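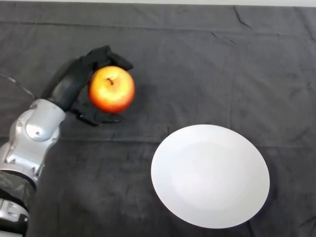
Gwilliam plate in white, on the Vura table cloth in charcoal

Gwilliam Plate and Vura Table Cloth

Plain white plate for everyday meals, sold singly. Goes with the rest of the Gwilliam range, including the cereal bowl and the side plate. Dishwasher and microwave safe. Not for use under the grill.

The Vura is a dark grey cloth for tables and benches. It ships folded, so expect fold lines for the first while. A warm iron on the reverse side takes most of them out -- or leave it on the table overnight with a damp tea towel over the worst ones. Wash cold with similar colours and line dry in the shade.

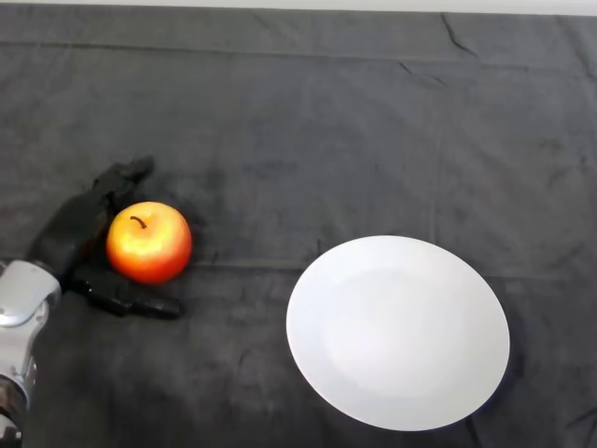
The colour is a mottled charcoal and varies a little between dye lots. If you need two cloths to match, order them together and put a note in the comments box at checkout.

Product codes
Gwilliam plate, white: 201
Vura table cloth, charcoal: 447
Set of both: 134

Delivery
Orders placed before 9 am leave our Tolow warehouse the same day. Plates are wrapped singly in paper. Pick-up from the Mosturard store is free, Saturday included -- bring your order number.

Returns
Unused items can come back in their original packaging. Washed cloths can't be exchanged unless faulty.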